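**Product review: Uvar quilting frame, Smadi edition**

The Plodham textile workshop used the Uvar floor frame for hand quilting from November through the spring. The rails accept a full-size quilt without basting, and the ratchets held even tension across a pieced cotton top of 846 patches. Assembly instructions are clear, although the bolts for the side brackets are not labeled.
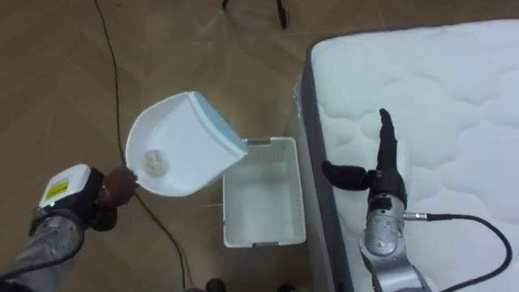 Tension along the rear rail requires more attention. Wool batting slipped at the left ratchet on two occasions, and the pawl had to be reset by hand. Wiltareo, the distributor, supplied a replacement under warranty.

The frame is recommended for shared studios. Individual quilters with limited floor space should consider the lap model.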